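3.2 Missing entries in the Tromlow scorebooks

7 min read

The Tromlow league kept handwritten scorebooks for every home game, and 400 of these were transcribed for the present study. Of the 400 games, 297 have a complete play-by-play record for both teams. The rest lack at least one half inning, usually late in the game, where the scorer changed or the page was reused.

We follow Zinchenko and Lammers in treating a half inning as missing only if no plate appearance in it can be read. Partly legible half innings were kept and their unreadable plate appearances coded as outs of unknown type. This choice lowers the estimated rate of ground balls slightly but leaves run totals unchanged, as runs were entered separately in the line score at the foot of each page.

Batting orders raised a second problem. Tirport and Plutstead both allowed a player to re-enter once, and the scorers did not mark re-entry in a consistent way. Where two names share a slot, we assigned each plate appearance to the name written nearest to it. Baxter checked a subset of 65 games against the team ledgers, and disagreements were settled by Hollmann, who had not seen the first coding. Most of them involved pinch runners, who do not enter the batting model at all.

Run expectancy was computed for the 24 base-out states from the complete games only. Adding the incomplete games widened the intervals for states with a runner on third and moved no point estimate by more than its standard error. The later sections therefore use the smaller set, except for the home field comparison in Section 5, which needs only the line scores. 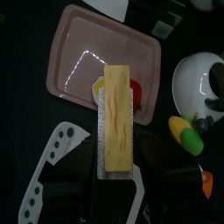 Figure 2. Toy block with painted wood grain, its top end over a pink tray.

Park effects were estimated with the method of Fjeld, using paired home and away series. Only 266 games could be paired. The Kaufmann ground is left out of the pairing since its fence was moved in June of the second season, and the scorebooks do not say which games came before the change. Estimates for the remaining grounds are given in Table 4, with the raw run ratios beside them.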